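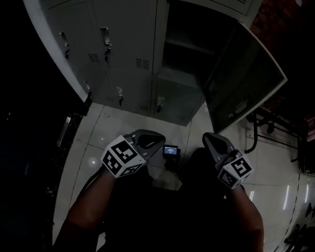

Hydrant season, and a long hose

Hello again from the Zernthorpe side of the river. I promised last month I'd write up my first few weeks of hydrant checks, and a couple of you have been nudging me about it at the post office, so okay, okay, I'm doing it!

For anyone new to the newsletter, our fire district covers Zernthorpe, Mesley and the strip of houses out along Indadlow Road, and between them we have 255 hydrants. Every one gets opened, flushed and looked over once a year. I joined the company in February, which made me the newest person on the roster and therefore (of course) the one with the clipboard. Syafiqah Pangaribuan has run the hydrant program for longer than I've lived here, and she drove while I hopped in and out of the truck. She has very strong feelings about gate valves. You open them slowly and you close them even more slowly, and if you slam one shut you'll hear about it all the way to Mesley.

So far we've done 50. Most of them were fine. A few had caps so stiff that it took both of us leaning on the wrench, and one on Joo Lane was leaning over like a tired fence post after the plow got it. That one has an out-of-service ring on it now and the water department has the work order. If you live up there, don't panic - the next hydrant is at the bottom of the hill and we've already practiced laying line from it. It took 741 feet of hose to get to the last driveway. I know the number because I'm the one who had to help drain it and load it all back on the truck, and my shoulders would like a word with whoever built that last house so far up.

What surprised me most was how many hydrants I couldn't find. I walked past one on Indadlow Road twice! It was sitting inside a really beautiful forsythia and Syafiqah let me go by it both times before she said anything. We need 3 feet of clear space all the way around so that we can swing a wrench and hook up without crawling. If you've got a hydrant at the edge of your yard, please go and have a look at it this week. Trim what's grown over it, move the trash cans down a bit, and please don't paint it. The cap colors tell us how much water we can expect, so a hydrant dressed up as a ladybug is cute but not much use at two in the morning.

You may also see some rusty water on the days we flush. Run a cold tap until it clears and hold off on the white laundry. We usually start at 9 a.m. and quit by lunch, and there'll be signs out at the end of your street the evening before.

Mesley is next, starting at the school end and working back toward the bridge. If you see us, wave, or bring coffee - I take mine with milk, Syafiqah takes hers black. And if you know of a hydrant that drips or has a missing cap, leave a note at the station with the nearest house number and I'll add it to the clipboard.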